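Workshop notebook – Clemville shed, control panel bench
Filed under: Bench Notes, Switchgear, Rebuilds

April, kettle on at 7.30

Big morning. The pushbuttons for the Margaritis saw bench came in and I've had a ball with them. I know, I know, they're buttons. But after a fortnight of chasing a start circuit that only worked when you leaned on the enclosure door, having new switches on the bench feels like Christmas.

Background for Iraklis, who missed most of this while he was up at Plolta. The old station on the saw bench had a start button with a cracked bezel and a stop button somebody had packed out with tape behind the panel so it wouldn't spin. Sofia pulled the door off and found the contact block hanging by one side of its latch. Every time the motor came up to speed it buzzed. She's kept the tape. It's in a jar on the windowsill with the other treasures.

Pulled one of the new ones apart before smoko to get the hang of it, and the latch is lovely. Little yellow tab on the side, ease it across with a flat blade and the back end comes away from the operator. No tiny screws rolling under the bench. Pushing it back together gives a good solid click, and you can feel it's home before you hear it. Did that 30 times in a row, partly for science and mostly because it's satisfying. No slop at the end of it. Angeliki did a few as well and reckons she could do it with gloves on, so of course we tried that. She can. I can't.

Colours of the heads: green for start, red for stop, as per the drawing. The colour markers on the blocks had me puzzled for all of a minute. Green marker goes with the normally open contact, red marker with normally closed. So the start circuit gets the green and the stop circuit gets the red, and on this job the marker happens to match the head. Don't rely on that on other jobs! Kalliopi has a panel over at Ilico with a black head on a normally closed block and it is perfectly correct. Read the terminal numbers, then put the meter on it anyway.

Meter results, all good. Normally open blocks read open at rest and closed when pressed, normally closed ones the reverse. Lowest reading was 0.1 ohm, and that's mostly my leads, which I should replace.

Job sheet 1351 is the one to book time against. I put the first hour on the wrong sheet, will fix it tonight.

Mounting next. The old panel holes were filed out by hand at some point and they're closer to egg-shaped than round, so the new bezels would sit crooked. Evanthia is cutting a fresh plate on the small mill and I'm very happy with what she's drawn up. Stop goes lower and further left, where your hip or the heel of your hand finds it, and start moves up out of the way. On the old layout the two were so close together that you could catch the green with your sleeve. Spacing between centres has gone out to suit the mushroom heads, which are wider than the flush buttons they're replacing. Deburr BOTH sides of the plate this time – I've still got the nick in my thumb from the last one.

Had the switches out on the bench with the blocks on, working out which way round everything goes and how much room the terminals need behind the plate.

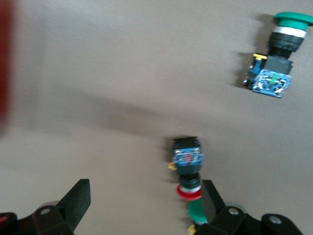
Can the contact block be fitted after the head is already in the panel?
Fit the head first and tighten it from behind, then clip the block on last. Trying to feed the whole assembled switch through from the front won't work, the block is bigger than the hole.

Wiring notes while I remember. Ferrules on everything, including the short links. Leave enough tail that a block can be unclipped and turned over for testing without undoing a terminal, because whoever services this next will thank us (it'll be me). Blue for the control wiring, numbered both ends. Sofia's printing the numbers after lunch, and she has found the good label tape, the stuff that doesn't curl.

Tested the stop circuit on the bench supply with a dummy relay as well. Drops out the moment you hit the red, stays out when you let go, needs the green to come back. Just how it should be. Iraklis wants to see it again with the real contactor before anything goes near the saw, and fair enough.

Still to do:
Plate from Evanthia, then trial fit
Check depth behind the door, I measured it with the old gasket on
New gland for the bottom entry
Ask Kalliopi if Ilico can spare a legend plate marked STOP
9 mm spanner has wandered off again, whoever has it please put it back on the board

Leaving the switches on the bench under the cloth overnight. Please don't tidy them, they're in an order that makes sense to me.

3 comments | 9 shares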